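Workshop tips: collecting button-pressing demos without losing the will to live

Elvira Huaranga has collected more button presses than anyone else at Wonetti, a distinction that comes with no certificate. These are her tips, tidied up a bit. The swearing has been removed.

Start in simulation. A bad press there costs you a reset. A bad press on the real panel costs you a panel, and then a chat with whoever signed for it.

Decide what counts as a press before you record one. We did 410 episodes under the rule "it looked pressed", then spent most of February arguing over them. Write down a travel depth and stick it on the wall.

Vary the start pose. If the arm always begins hovering over the same key, your policy will become a world expert on that key.
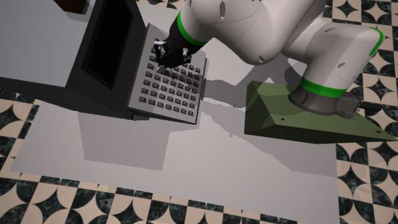 Move the lights as well. An arm leaning over a keypad throws a shadow on half the keys, and a model trained under one lamp will treat any new shadow as a personal insult. Swap the floor while you're at it. The uglier the tiles, the better, within reason.

Keep your fumbles, but label them. A miss followed by a calm correction is worth having. A miss followed by four seconds of panic is for the bin.

Stop after 600 episodes and train something, however rough. We once went straight to 2,000 and found the gripper state had been saved upside down, open for closed, all the way through.

Name folders by task and date. "final_new_Wultora_USE_THIS" helped us for one afternoon.

Don't teleoperate after lunch on a Monday. Elvira plotted it. The wobble is visible.

Back up before you tidy. Same as the kitchen drawer, only the drawer doesn't take 7 hours to copy.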